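Dulden visit notes, November

Typing this up on the train back so excuse the state of it. Went to see Dulden's packing site outside Hiltlow, the one that does grocery orders for Sidari. Got there a bit after nine, wrong gate, then the right gate, then a safety video with no sound. Badge, vest, shoe covers that don't fit over boots.

Mirjana Vidmar runs the floor and took me round. Fast walker. She has been there since it was just a cold room and a row of benches, and she remembers every layout they've had in between. Now it's 2600 orders on a normal day, more before a holiday, and the totes come down from the shelving on their own. That part went in first and people mostly like it. The old job was walking. One of the pickers told me she used to go home and put her feet in the sink.

The shelving side is loud but dull to look at, sorry. Totes come down a chute, a light goes on, you take the thing, you press the button. Screens at every station used to show your rate in big red numbers. They took those down in spring after complaints and now the rate only goes to the shift lead. Asked two people if that was better. One said yes, one said it's worse, at least before you knew where you stood.

Then the bit I came for. Upstairs, long room over the loading bay, decent light, tables, radio going. Packers rotate up here off the line in two hour turns and do the bagging work with a hand-held gripper. You hold it, you do the job with it and only it, and the recordings go to train the arm they call Stan. Stan is downstairs at the end of line four behind a fence, and packs boxed goods fine. Bags are the trouble. Boxes stay where you put them. A thin carrier bag folds up, sticks to itself, slides off with the carton still half in it.

Ljubica Dervishi was on when I came in. Twelve years on the line, now three mornings a week up here. She doesn't look at her hands at all, she looks at the rim of the bag. Her advice, which I wrote down word for word: "Don't chase the handle. Go low, where it's hanging, and close slow." I asked who taught her that and she gave me a look. She's been packing groceries since before they had a conveyor.

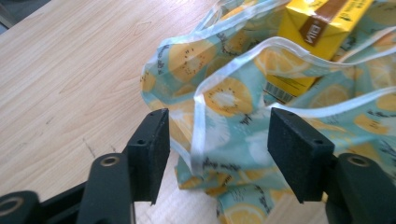 Bag work in the upstairs room at Dulden. Both pads open on either side of the low part of the bag, carton still inside.

She let me have a go. Terrible. Squeezed too hard, got a fistful of table basically, then caught the rim and tipped everything over. Your wrist wants to do things the tool can't. She does a turn of 100 goes before her break and her forearm is fine, she says, but the younger ones grip it like a hammer and complain by lunch. There's a foam wedge you can rest your elbow on. Most had pushed it to the back of the table.

Pay. Asked, because everybody asks me. Upstairs turns are paid at line rate plus a bit, and the "bit" was argued over for most of the summer. The packers' point was that they are teaching the thing, so it should be paid like training a new hire, and that already had a rate in their agreement. They got that rate in the end. What they didn't get is any say over how long the recordings are kept. Mirjana was straight about this, said it's still open and she'd like it settled too.

Jobs – well. 24 people on the packing line now, was more. Dulden says no layoffs, people left and weren't replaced. Both can be true. Line four has two people where it had five, and those two spend a lot of the shift clearing Stan's jams and re-taping what he drops. One of them liked it, more variety. The other said he misses talking to someone. With the fence there and the noise you can't really hear the next station any more.

Watched Stan for a good while after lunch (soup, fine). Boxes boxes boxes, very steady. They sent a soft bag down for my benefit and he pinched it by the top, lifted, lost it, stopped, and the lamp went yellow. Somebody came over and did it by hand in a couple of seconds. Nobody made a thing of it. The target is 500 bagged orders a day through line four by next fall and I wouldn't like to bet on it either way.

Some odds and ends. The bags upstairs are whatever people bring from home, all sizes and prints, Ljubica's idea, becuase customers return all sorts for reuse. Break room has moved further from the line and everyone hates that, came up more than the robot did. Turn length might go down to ninety minutes. Parking is bad, use the bus, it stops by the tile warehouse.

Didn't get to see the cold side, they were washing down. Mirjana says come back in the new year and see it then. Will try to. If anyone from our group wants to come with me, mail me before the holidays, they only take four at a time and you need closed toe shoes.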